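Search this site
Enter keyword

Print this page | E-mail this to a friend

Catarina Bastos on Palia, the pantry episode and why Grandma always wins

21 June 2026

I'd been told Catarina Bastos talks fast, and she does. I had barely sat down when she was already telling me about the pantry episode of Palia, the one that had my whole family yelling at the TV (my aunt called during the credits -- she never calls).

"You want to know if Ballerari knew," she said. "Everybody wants to know if Ballerari knew!"

Well, yes, I did. For anyone who missed it, the old man goes looking for his reading glasses, gets shut in the pantry by mistake, and hears both his daughters-in-law planning to sell the bakery. Then he comes out at dinner and eats two bowls of soup without a word.

"He knew something was up," Bastos told me. "In my first draft he shouted at them right there at the table. Américo Figueiredo, who plays him, read it and asked if he could please just eat. So he eats. I cut a page and a half of dialogue and it's the best thing in the episode."

She has been head writer since October, when the show moved to its early evening slot. Before that she wrote for Skatemholm, a much gloomier show about a ferry town, and she says she still has to stop herself from drowning people.

"On Skatemholm, if somebody was happy at the start of an episode, you knew they were going in the water. Here they lose a scooter. Or a cake. It's harder to write, I think, because a cake has to matter for 18 minutes."

I asked about Grandma Sampaio, who is my favorite and probably yours. Bronisława Bielecka has played her from the very first episode, and she's still the only person in that house who can get a straight answer out of the twins.

"Bronisława won't do a line if she thinks Grandma would have figured it out already," Bastos said, laughing. "She'll call me at home. She goes, 'Catarina, this woman raised five children, she can smell a lie through a wall.' And then I have to rewrite the lie."

So is the wedding happening or not? She wouldn't say. She did tell me that Thắng Kim is back as the cousin from the city, for more than one episode this time, and that he arrives with a suitcase he won't let anyone open. I tried three different ways to get her to tell me what's in it. Nothing! 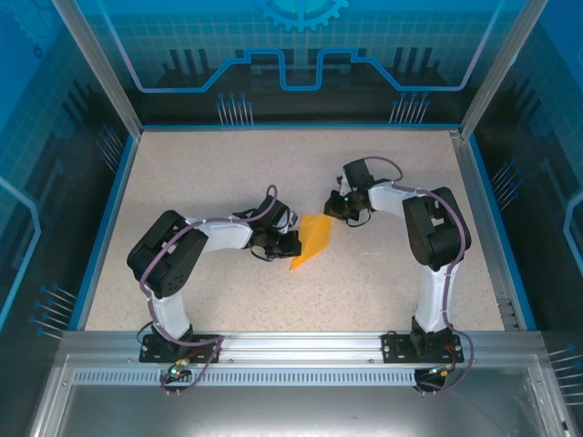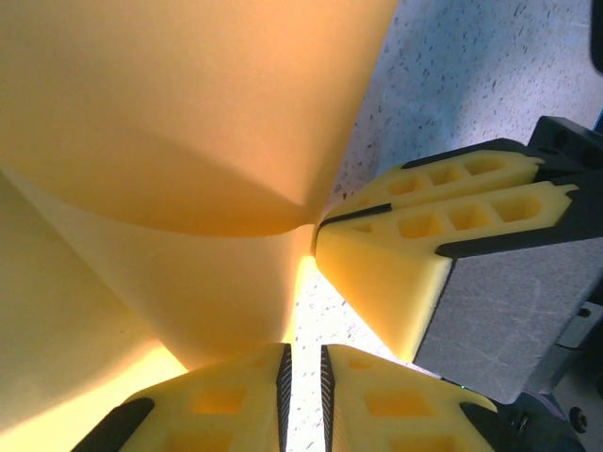
We got onto the twins next, and the school play story that starts in the next batch of episodes. Bastos says it's her favorite thing she has written for them. One twin wants the lead, the other wants to be left alone, and Grandma ends up sewing all the costumes the night before. I asked what colors we should expect, and she said orange, as bright as the orange piece between the two grippers in the first picture, "and it should look terrible on both of them." The father finds out about the play last, as usual, and by then he has promised to be at the police station.

She had to run to a read-through after that, so I never got to ask about the dog.

Related items
Palia recap: The scooter outside the bakery
Five times Grandma Sampaio already knew
Américo Seixas on playing the worst policeman on TV
Skatemholm: Who was on the last ferry?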